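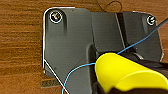 Plinness 410 Countertop Card Reader

For stores, pantries and clinics that take restricted benefit cards. Reads chip, stripe and tap. Keeps going when the line to the card office drops – see Store and Forward below, please read it before you call us.

Replaces the Plinness 200. If you have a 200 it still works and we still stock paper for it, but no new software after August.

What it does

Sorts the basket before it asks for the card. Allowed items go on the benefit card, everything else goes to cash or a regular debit card. One ring-up, two payments, one receipt. Cashier doesn't have to split anything by hand.

Balance check without a sale. Customer taps, slip prints with the balance. No charge to the customer, no charge to you.

Item list updates overnight. Leave the reader plugged in and on the network. If you shut off power to the register at closing it will update in the morning instead and your first few sales will be slow. 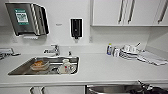

Store and Forward

When the network is down the reader can hold up to 494 sales and send them later. You set the dollar limit per card. It ships switched OFF. Turn it on under Manager, then Offline, then enter your store code twice.

Know the risk. If a held sale comes back declined, the store eats it, unless your state office has a written outage rule that says otherwise. Ask them before turning this on, get it in writing.

Held sales stay in the reader through a power cut. They do not stay through a factory reset. Do not factory reset during an outage!! Call first.

Balance check is not availible offline. The screen says "Balance unknown, try later" in English or Spanish.

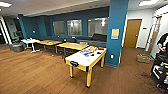

SETUP AND COMPATIBILITY

Works with Zurneck registers, version 6 and later. Works with Wisby pantry software, but only over the cable, wireless pairing is still being tested. Does not work with Aoun tablets. We get asked weekly. No date for that.

You need a merchant number from your benefit program before the reader will take a live card. We can't get that number for you and can't speed it up. Training mode runs without it.

In the box:
Reader
Power supply and cord
Network cable
Two rolls of paper
Quick card for the cashier (tape it by the register)

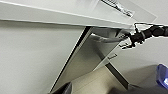 Ordering and Support

Sold outright or by the month. Monthly plan includes swap-out if a reader dies. Buyers get a one year warrantee, mail it in, we fix it and mail it back.

Orders and quotes: Gopinath Warrier, sales desk. Have your merchant number handy if you've got one.

Setup and outage help: Daithí Dolan. During an outage call, don't email – the inbox fills up and we work the phones first.

Page updated Tue 23 January. Prices on request, stand sold separately.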